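Support ticket 178
Service: Memard body-worn video upload
Reported by: Ida Hellwig, Evidence Records
Priority: 2
Status: Resolved

Summary of fault

Officers at the Omeo station reported that recordings made on the late shift did not appear in the evidence library. The docking unit showed each upload as complete. The records desk could find the file names in the transfer log, but the recordings themselves would not open and were marked "awaiting owner".

Initial checks

The station network was tested and no fault was found. One officer's device was docked at a second station and gave the same result. The originals remained on the devices, and shift supervisors were told not to clear any device until further notice.

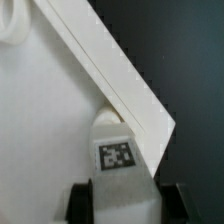
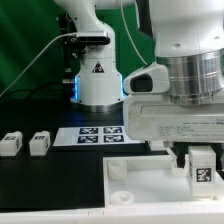 Technical update by Gudrun Grube, Police Systems Support
Friday, September 9, 2022

The fault has been traced to the officer list held by Memard. Four officers had moved to Omeo from another station, and their collar numbers were entered again under the new posting. The old entries were left open. Where a collar number appeared twice, Memard accepted the recording but did not assign it to either entry.

Action taken

The old entries were closed and the upload queue was restarted. Mr Kwok confirmed that the held recordings had been released -- 200 files in all -- and that the time and date on each matched the device record. No recording was edited or replaced during this work. The access log has been attached to the ticket for the professional standards office.

Outstanding

A complaint hearing depends on one of the delayed recordings. Ms Hellwig has asked that the investigating officer be sent written confirmation of when the file was first received and when it became available to view. This will be issued by the records desk.

Stations are reminded to close an officer's previous posting before a new one is opened. Devices at Omeo may now be cleared in the usual way.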